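Shared Kitchen Walk-Through, Vumidmont House
Ground floor kitchen and dining corner
Done Friday, 7:30 a.m. to 8:15 a.m.
Last check: June

Marks used: OK, FIX (before the next check), NOW (same day)

1. Exits and floor
Back door opens fully from inside: OK
Path to back door at least 30 inches wide: OK. Measured at the recycling bins, which is the tight spot.
Floor mat at sink lies flat: FIX. One corner curls. Turning it over did not help. Order a new one.
Sliding door runs freely on its track: OK. Crumbs in the track, vacuumed out during the check.

2. Stove and hood
All burners light on the first try: FIX. Rear left takes three or four clicks. Cleaned the igniter in June and it is slow again.
Hood filter free of grease: NOW. Soaked and put back by 8:00.
Nothing stored on top of the hood: OK
Fire blanket on its hook: OK
Extinguisher needle in the green, tag current: OK. The Santoro tag is still good, but the bracket screw is loose. Tightened by hand, needs a longer screw.

3. Utensils and table
Chopsticks free of splits and rough ends: OK. Throw out any that catch on a dry cloth.
Drain basket clean underneath, slots open: OK
Sharp knives kept in the block, never in with the other utensils: FIX. One paring knife found in the spoon drawer. Second check in a row.
Tablecloth does not hang low enough to catch a chair leg: OK

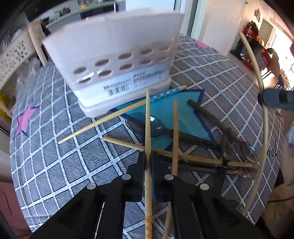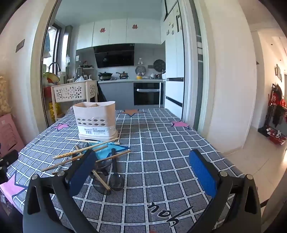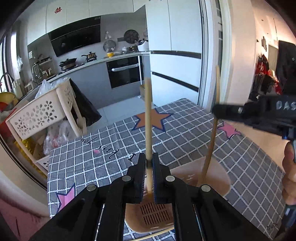 4. Refrigerator
Temperature at or below 40 F: OK. Read 38 at 7:45. The Prusovell dial was at 3 and was left there.
Raw meat on the bottom shelf only: OK
Containers labeled with name and day: FIX. Several are not. Put a marker and tape back on the door. The last roll went missing.
Door seal holds a slip of paper: FIX. It slides out at the lower hinge side. Wiped the seal and tried again, same result.

5. Electrical
Outlets by the sink trip and reset with the test button: OK
Kettle and rice cooker on separate outlets: NOW. Both were on one power strip. Strip removed.
Cords clear of the sink and stove: OK
Toaster crumb tray emptied: OK. It was full.

6. Hot water and cleaning supplies
Hot tap no higher than 120 F after a minute: OK. Read 119.
Bleach and ammonia products on separate shelves: OK
Erer descaler cap closes tight: FIX. Cap is cracked. Bottle is standing in a tub under the sink for now.

Carry over to next check: floor mat, rear left burner, bracket screw, refrigerator seal, descaler cap. The seal goes first. If the part costs more than $80, ask the office before ordering.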